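Ticket 200 — supply table, pens and tape
Opened Sat 17 February by Booker Benavides
Product: Baltholm mesh cup, black
Status: open

Problem: cup tips when full. Pens end up all over the table again. Tape keeps going missing too.

Step 1. Tape first. Checked the roll, plenty left, core a bit scruffy. Keep it, cancel the Prudel reorder.
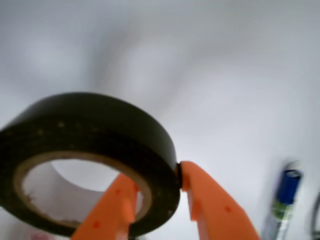

Black tape, cardboard core smudged and frayed on the inside.

Step 2. Everything out of the cup, start over. Light blue one goes in first, on it's own. Tape stays flat next to the cup — outside, not in.

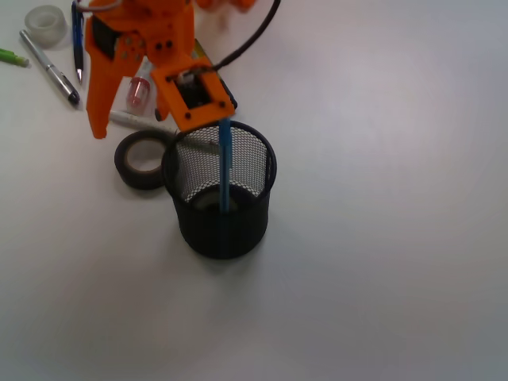 Light blue pen partway into the mesh cup, tape alongside.

Step 3. Looked at the base. Old Brarnwood cup was heavier i think, about 79 grams more. Left this one standing with just the one thing in it.

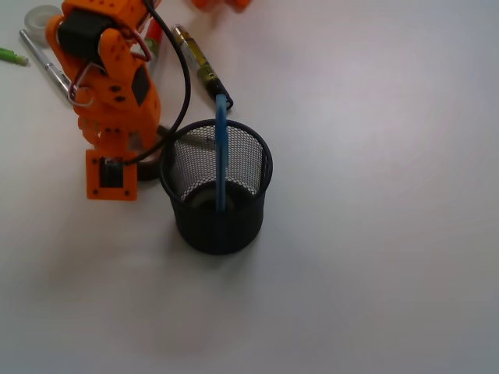 Cup with light blue only. Yellow-and-black marker still on the table behind.

Step 4. Markers next, one at a time, fat ones to the middle. Glue stick stays out, to top heavy.

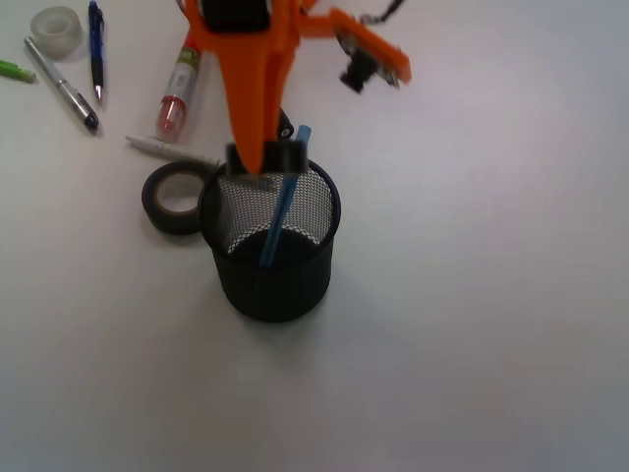
If it still tips with 5 in, swap for the Valtonen one in March. Leaving ticket open till then.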